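Shoe Smell Cures, and Which Ones I'd Skip

Every June my inbox fills up with people asking how to get the stink out of canvas shoes, and every June somebody forwards me the same list of miracle fixes. I've tried most of them. I'm not impressed.

Start with the freezer. The idea is that a night next to the peas kills whatever is making the smell. Mine came out cold. By lunch they smelled the way they had the day before. The Noltard shoe spray did a bit better, in that they smelled like Noltard shoe spray.

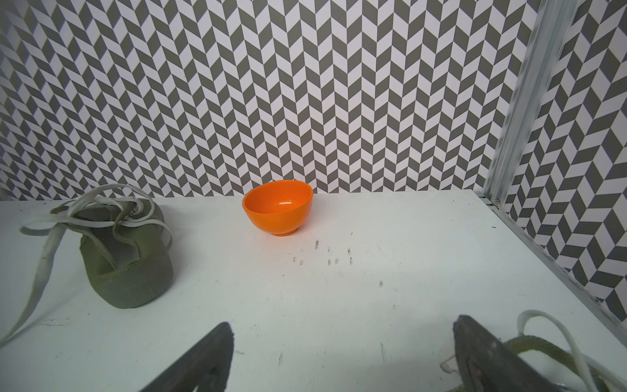
Baking soda does work, up to a point. Leave it in overnight, two tablespoons a shoe, and knock it out over the trash in the morning. Take the laces off first. Long flat off-white ones like these, on an olive-green sneaker, will drag through the powder and then across your floor. Wash them in the sink with dish soap and hang them over a faucet.

Don't pour vinegar on top of the soda. I know it fizzes. Fizzing is most of what it does, and you're left with salty water in your shoe. If you want to use vinegar, use it alone, half and half with water, on a rag. 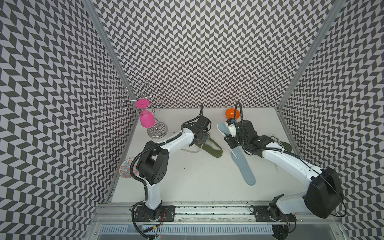

As for the washing machine, plain canvas usually survives a cold cycle, but check the label, and never follow it with the dryer. Heat can loosen the glue around the sole. Mỹ Lò wrote in to say she has dried hers on low for nine years without trouble. Good for her. I've lost two pairs. 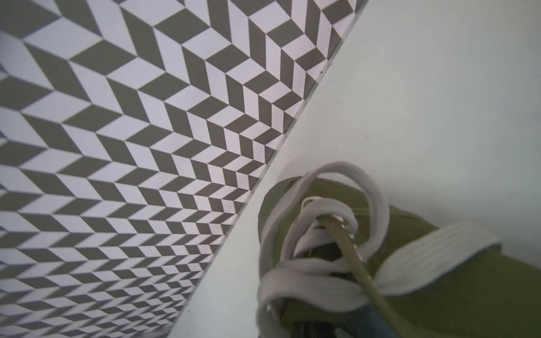
Zigzag pattern in olive-gray and lavender-white.

Most of the smell lives in the insole anyway, so if yours lifts out, wash that and leave the shoe alone. Cool water, a little soap, press it in a towel, then stand it up somewhere with air on both sides. Give it a full day. Cedar inserts from Asik are nice in a closet and I have no other claims to make for them. 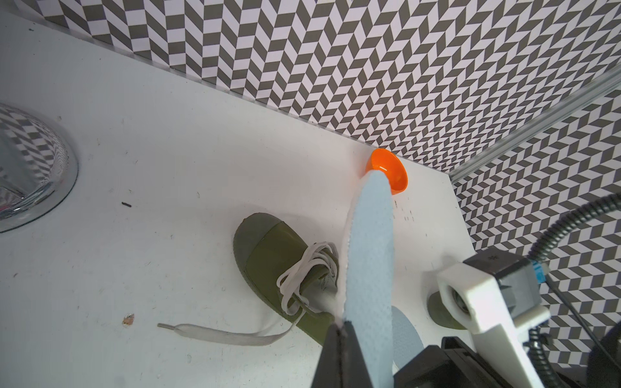 Light blue insole, out of the shoe.

If it still smells after that, buy new insoles. Trim them with the old one as a pattern, and cut a hair big.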